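Favido Planner Guide
Section 8: Teaching the planner your table

By now you should have the arm talking to the controller and the overhead view showing up in the Scene tab. If the Scene tab is still gray, go back to Section 7 and sort that out first (I'll wait!). This part is all software. You'll get the planner to recognize what's on the table, pick something up, and hold it over a target without plowing through everything on the way.

I wrote this on the Prornutthorpe bench with a bunch of play kitchen stuff, so my object names are things like "ketchup" and "toaster_oven". Use whatever names you like, but keep them lowercase and skip the spaces. The parser is picky and I haven't gotten to fixing it yet.

8.1 Build the object list

1. Open Scene > Objects and hit Scan. Give it 20 seconds.
2. Click each outline and type a name. Small round things tend to get lumped together as "item", so name those by hand.
3. Mark anything you never want picked up as Fixed. I do this for the toaster oven.
4. Save the list. The title bar should lose its little star.

Note: the scanner sometimes takes dark mounting holes in a tabletop for tiny objects. Select them, choose Ignore, and they stay ignored until you reset the scene. 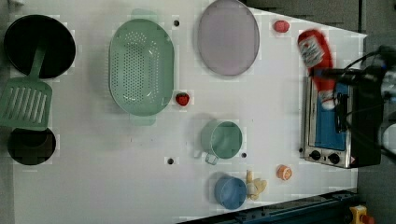 8.2 Set the hover pose

The hover pose is where the gripper stops, still holding the object, before you let it do anything else. I lean on this one a lot while tuning.

1. In the Task tab, add a Pick step and choose your object.
2. Add a Hover step and choose the target. For my test run the pick is ketchup and the target is toaster_oven.
3. Set Clearance to 300 mm to start with. You can creep down later.
4. Set Tilt if the object needs to point at something. Leave it at 0 for bowls and cups, please.
5. Press Preview and watch the ghost arm all the way through. If any part of it turns orange, the path runs too close to something on your list.
6. Press Run with the speed slider at 30 percent.

CAUTION: Preview only knows about objects in the list. If you set down a mug after the scan, the planner will happily drive straight through it. Scan again, every time. Keep your hand near the stop button on that first run too.

8.3 Add the keep-out zones

Big flat things along the side of the table (cases, crates, the lid of something) are where I see the most weird plans. The depth estimate gets mushy on large dark surfaces, and the planner may think there's open space where there really isn't any.

1. Go to Scene > Zones and choose New Box.
2. Drag the box over the whole thing, handles included! Handles get missed a lot.
3. Type the height in yourself. Don't use Auto Height on anything black.
4. Turn on Show in Preview so you can check the box from the side view.
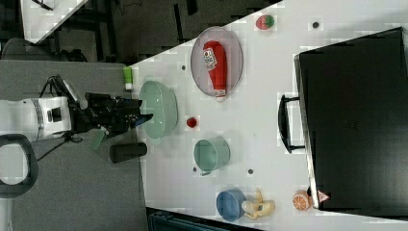
If you run two views at once, draw the zone in one and let the Dwivedi calibration file carry it over to the other. Box corners landing in different spots in the two views mean the calibration is stale. Redo Section 6 and don't try to nudge the box into place. I tried nudging, it ate an afternoon, and the corners were still off.

A view that comes in sideways is fine, by the way. Set Rotate View in the display options and the planner won't care, because that setting only changes what you see.

8.4 If it won't plan

"No grasp found": the object is probably lying at an angle the gripper can't close on. Try Grasp > Side, then Preview again.

"Target blocked": something on the list is sitting inside the clearance. Raise the clearance or move the object and rescan.

"Frame mismatch": you loaded a scene saved before the Jotudley update. Open it, resave it, and restart the planner.

Save your task file before moving on to Section 9, where it gets loaded by name.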